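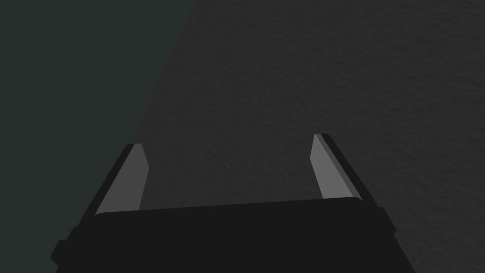 Computer rendering, with a black two-fingered gripper in the foreground.

The late boat is back! If you've ever stood on the Skorkport side at night watching the lights of the last ferry head home without you, you already know why I'm writing this with a big silly grin on my face. Starting this Friday, the Wenwood ferry adds an evening crossing, and it'll run every Friday and Saturday through the end of September.

The ferry company posted the new timetable at the Wenwood landing yesterday, taped over the old one (which had been fading in that glass case so long you could barely read the Sunday column). I went down to look at it with my coffee and there were already people taking pictures of it with their phones. The new boat leaves Skorkport at 10:40 p.m. and gets into Wenwood at 11:20, so it's the same 40 minutes as the daytime run. Until now the last one out was at 7, and that was a tough one if you wanted to eat dinner over there, never mind see a movie.

People here have been asking for this for a long time. The petition that sat on the counter at Mogensen bakery all winter ended up with 2,000 names on it, and that's in a town where you can walk from one end to the other before your ice cream melts. I signed it twice by accident – once in January and once in March, when I'd forgotten about the first time – so maybe make that one fewer. The company says the names helped, but that the bigger push came from the restaurants on the Skorkport waterfront, a few of which have agreed to stay open later on the nights the boat runs.

So what does it cost? The fare is the regular fare, with a 90-cent evening charge on top, each way, and only on the late boat. Kids ride without the extra charge. Monthly passes are good on it too, but you do have to show the pass itself this time and not just wave at the deckhand like we all do in the morning. Bikes are fine. Cars are not, because the late run uses the smaller boat, the Kondimmont, and she only takes foot passengers.

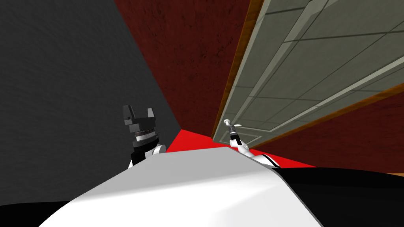
I'm fond of the Kondimmont, so that part suits me. She's slow to turn and she rattles when she backs away from the dock, but the benches upstairs are the good wide ones and you can get out of the wind behind the wheelhouse. She was the main boat back when I first moved here, and lately she's mostly been the spare, coming out when the big ferry needs work. The snack counter on board won't be open at night. There's going to be a coffee machine by the stairs instead, and I'll believe in that when I've had a cup out of it.

A few things to know before you all rush over there. You can't reserve a seat. Tickets are sold at the Skorkport booth until ten minutes before the boat leaves, and after that you can pay on board, but card only. The parking lot on the Wenwood side used to close its gate once the last boat was in, and it'll now stay open until midnight on the late nights. If you leave your car there past that you're stuck until morning, so don't dawdle! The number 3 bus won't be waiting for the late boat, at least for now. I called the bus office to ask about it and got a very nice person who hadn't heard there was a late boat at all. She wrote it down.

Not everybody is happy about it. I talked to a couple who live right above the landing, and they're worried about noise when everyone comes off at once, and about the horn. The company told me the captain will skip the departure horn at night unless there's fog. The couple weren't totally sold on that, and I can see why, having been woken up by the thing myself a few blocks farther back. There's going to be an open meeting about it in the ferry waiting room in July, and the date will go up in the same glass case.

And then there's the question of what happens in the fall. The company calls this a summer trial and says it'll look at ticket sales before deciding on next year. It wouldn't give me a number for what counts as good sales, and I did ask more than once. My guess is that the warm weekends will be packed and the rainy ones will tell us more.

I'll be on the first one Friday, somewhere upstairs, probably with a bag of fries from the stand by the Skorkport pier. If you want the timetable on paper, the ticket window has a stack of little folded ones in pale blue, and the bakery has some too, next to the register where the petition used to be. The winter schedule on the back hasn't been updated yet, so don't go by that side.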